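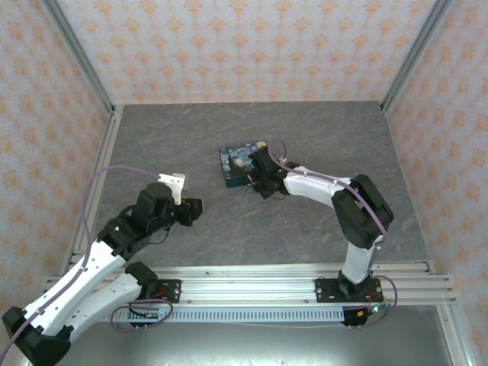
FOR IMMEDIATE RELEASE
Jun 23, 2024

Kemham workshop opens its two-arm robot bench to anyone who wants to build on it

Hi, I'm Tarcísio Pacheco, and I've been building robots at the Kemham shared workshop for longer than my family would like. I'm very happy to say that the two-arm bench I've been pestering everybody about is ready for company. We're calling it Zavitz, after the street where I bought the first box of motors, and from now on any Kemham member can sign up for time on it.

Zavitz is 2 arms on one aluminum rail, and they share a tabletop. I wanted them on the same rail so I could unbolt one, slide it along and try a new spacing without measuring the whole table again. (I have moved them a lot. The screws know me by now.) The parts for the build came to $357 on top of what I already had in my drawers, and it took me almost 20 evenings, a good many of them spent on cables. If you've ever run a wire past an elbow joint and watched it snag, you know how those evenings go!

The walls around the bench are covered in pink wallpaper with an orange damask sort of pattern. I love it. We wanted a backdrop that wasn't blank, and now it feels more like a corner of somebody's living room than a lab.

What do we do on it? Mostly we pick things up, put them down and hand them over. Our favorite practice piece lately has van Gogh's "The Starry Night" printed on it, with the cypress, the steeple, the little village and all. 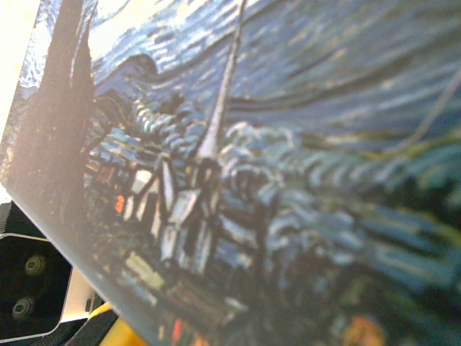
A busy print like that is fun to work with because there's so much going on in it – swirls, rooftops, tiny orange windows – and you can tell right away from a close-up which part of the picture you've got. Plain cardboard gets dull fast. I'd like to try album covers next, and maybe a cereal box or two.

The control software is my own. It's called Jekar, it's small, and I've written the setup notes so that a person who has never touched a robot arm can follow them. If you get stuck on a step, tell me which one and I'll rewrite it.

Bench time comes in 3-hour slots. Bring a laptop and whatever you'd like the arms to handle, as long as it's light and you won't cry if it gets dropped. Your first slot will be with me, so we can go over the stop button and the cables together.

In October we'll hold an open evening in the Tedesco room, next to the main shop, for people who'd like to see the arms move before they join. Kids are welcome with a grown-up.

Contact: Tarcísio Pacheco, at the Kemham front desk. Leave a note with your name and what you'd like to build, and I'll get back to you.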